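Care of Old School Library Books at Home

Every February our school library in Wekateck gives away the novels which the district took off the reading list. Last year it was 60 titles, and many families carried home a full bag. Some of these books are old and they smell of the basement. I collected here what works for me.

Smell. Put the book standing and a little open in a big pot, with a small cup of baking soda next to it. The soda must not touch the pages. Close the lid and leave it for 9 days. For a thick hardcover I change the soda one time in the middle. 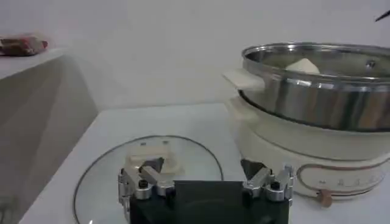
Glass pot lid with a thin dark metal rim.

A glass lid is the best for this, you can check the book without to open the pot. Wash the pot well before you cook in it again.

Stamps and stickers. If the cover has a sticker "Withdrawn", warm it with a hair dryer on low and pull slowly from one corner. Glue that stays can be rubbed away with a soft eraser. The ink stamp inside I leave. My copy has number 1269 and the word "Restricted" on the first page, and my children ask more about this page than about the story.

Loose pages. Use white bookbinding glue, I buy the one from Plorkamico. Put a very thin line with a toothpick, push the page in, and lay wax paper on both sides. Press overnight under something heavy.

Covers. Clear film protects a paperback which will go through many hands. For a novel of 200 pages one sheet is enough. Cut the corners before you fold, and smooth the film from the spine to the outside with a dry cloth.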